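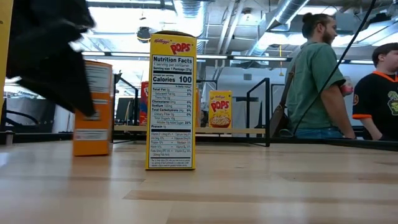

Hurnutach, Jun 6, 2026

Cereal boxes are the best thing our club ever put on a robot arm's to-do list, and I'll fight anyone who says foam cubes. They're cheap, they're light, the colours are bright enough for a basic camera to find, and when the arm clobbers one you just stand it up again. If your student club wants a first pick-and-place project, this is how we run ours at the Laltar robotics club.

What you'll need: an arm with a two-finger gripper, a fixed camera, a solid table and a handful of small single-serve boxes. We use the 27 g size (the Kellogg's Pops ones, mostly) plus a few other colours so the arm has to tell them apart. Full-size family boxes are too wide for most student grippers – measure yours before you go shopping!

Step one is the table. Ours is butcher block with a glossy finish and it's lovely to look at and a real pain for the camera, as the ceiling lights bounce straight off it. Lock your exposure by hand. If the windows are bright, set it with the blinds the way they'll be on demo day.

Step two, stand the boxes up side-on, with the Nutrition Facts panel toward the camera. It feels backwards, I know. But the narrow way through is the grip you want, and all that small print gives the vision code loads of corners to grab onto. Leave about 12 cm between boxes for your first runs. Once that's going well, shove them closer together and let one partly hide another. That's when it gets fun.

Step three is teaching the approach. Bring the gripper in high, stop over the box, then come straight down. Our first version swept in sideways and bowled over the whole row (Wissam Tarawneh kept score, thanks Wissam). We cap the speed at 800 in our controller settings for practice and only go up to 2000 when there's nothing else on the table. Your numbers will be different, so start slow and keep a hand near the stop button.

Step four, close gently. Cardboard dents, and a dented box won't sit flat. Two teaspoons of rice in a box that's been emptied gives it just enough weight to stay put.

Then it's practice, practice, practice. We save every run into a folder with the date and who was driving, good or bad, and the bad ones have taught us more about camera angles than anything else. In July we're starting on stacking, so if you've got a trick for keeping the second box straight, please send it over.

Contact the Laltar robotics club | © 2026 Laltar | Back to top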